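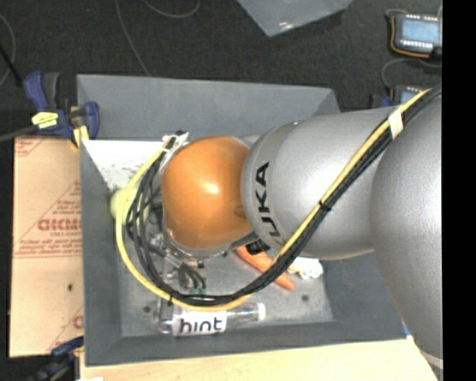

The New Arm at Bouvier

Picking things out of a bin sounds like the easiest job in the world. You look, you grab, you're done. You have been doing it with your toy box for years, and you were never paid for it.

For a robot arm it's hard work. Things in a bin lie on top of each other. A bottle rolls. Something crumpled has no proper shape, so where do you hold it? Your hand sorts that out while you think about lunch. The arm has to work out every grab from the beginning.

The Bouvier warehouse got its first arm in January. Before that, people did all the picking. On a busy day one person might pick 1,917 things, which meant a lot of bending and, by the evening, a lot of complaining.

Hưng Đàm was one of the pickers. Now he looks after the arm. He checks its cables, tells it which bin comes next, and helps when it gets stuck. In its first week it got stuck 23 times in one morning. Hưng says he has had puppies that were less trouble.

So did the robot take his job? It took part of it – the part that hurt his back. He had to go to classes for 4 weeks to learn the new part, and there was a test at the end, even though he is a grown-up.

Not everyone was pleased. Some pickers liked the old work because they could chat while they did it, and the arm is a poor chatter. Two of them moved to the packing tables. One left to drive a van.

The arm doesn't get bored, and it doesn't ask for a break. It also has no idea what a carrot is for. When a new kind of thing turns up in the bin, somebody still comes over to have a look.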